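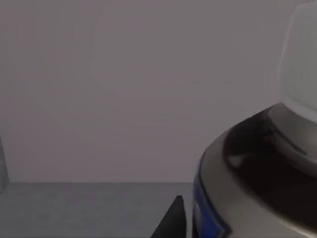
*Close-range view in the simulator, with the black gripper finger at the bottom.*

## Mixing camera views in Reltuna

Close views are my favorite part of this method! They show very little of the room, but they tell the policy a lot about where the hand is. We'll train on close and wide views together, then test with one view removed.

1. Render 2000 episodes in Zendow. Keep the lighting fixed for the first run.
2. Hold out 162 episodes and don't touch them until step 5.
3. Set `view_dropout` in the Reltuna config. Start low – you can always raise it.

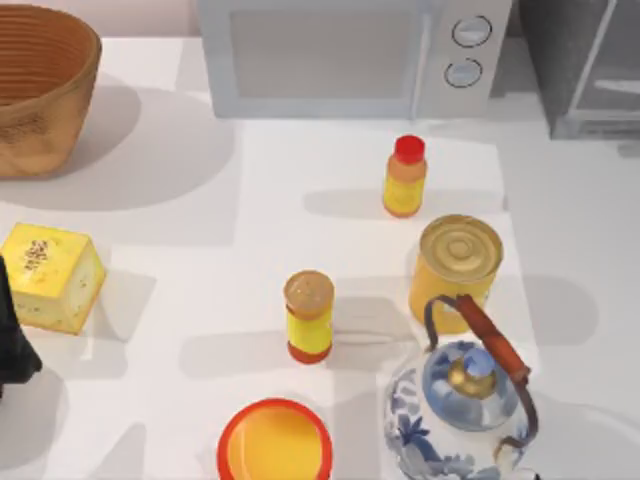 4. Train until the validation loss goes flat, then save the checkpoint. Cluttered counters take longer to settle, so give them time.
5. Run the held-out set twice, once with both views and once with the close view masked.

With both views on, my run solved 66 more held-out episodes than the wide-only baseline. I'm thrilled with that! The masked run is slower to score, so I leave it going overnight.

If memory runs out at step 4, halve the batch size and restart from the last checkpoint.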